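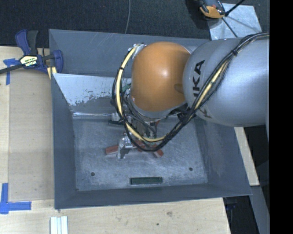
Notes on the Brurneck windows, part two

Nov 18, 2021

I went back to Brurneck in July to finish measuring the north aisle glass. The first set of notes covered the three east lights, which are well documented. The north aisle is not. The county survey gives it one line ("patterned quarries, colored borders, late 19th c.") and gets the number of windows wrong. It says six. There are 7.

All of them are leaded lights in plain stone openings with no tracery. Each has a field of diamond quarries in a greenish cathedral glass, a narrow border of red and blue strips, and a painted roundel set a little above the middle. The roundels are the only kiln-fired painting in the aisle. They show leaves and seed heads, done in brown line with silver stain on the reverse. The stain runs from pale lemon in the first window to a fairly heavy amber in the fifth, and I would put that down to firing temperature. The drawing is by the same hand throughout.

The attribution is the part I wanted to sort out. The parish booklet credits Fadier, who did the east end. I don't think that holds up. Fadier used a flat, wide lead with a milled heart, and the north aisle lead is rounded and narrower. The solder joints are also different: Fadier's are low and brushed out, and these stand up in small domes. The putty tells you nothing, as it has all been replaced.

Halldóra Lund, who cataloged the Kárason workshop papers, sent me scans of two pages from the order book. One entry is for "borders and fields, north side, Brurneck, 279 quarries to a light." I counted the third window, which has had the least repair, and got 279 if the cut half-diamonds along the edges are each taken as one. Window four has fewer, but its bottom panel was rebuilt at some point in a larger quarry size, so it can't be used either way.

The same page has a total of 1,128 feet for lead. I tried to check this against the windows and gave up. It would depend on how much waste they allowed and whether the saddle bar ties were cut from the same stock. If anyone has a waste figure from another shop of the period, I would like to see it.

There is still the question of the roundels. Kárason had no kiln until later, according to Halldóra's catalog, so the painted pieces must have been bought in. The order book has a payment to Laltalar in the month before the Brurneck entry, with no description of the goods. Laltalar sold painted roundels from a printed list. I have seen one copy of that list and it stops at plate 40, with the botanical section missing.

Condition, briefly. Windows one to three are sound. Four bows inward at the second saddle bar. Five and six have lost some paint from the lower half of the roundel, in the usual pattern for condensation. Seven has a storm pane fixed tight to the stone on the outside with no ventilation gap, and there is algae between the two layers. I mentioned this to the church office.

Rubbings of the lead profiles are in the folder with the east end ones. Part three will be the vestry window, once I can get a ladder in there.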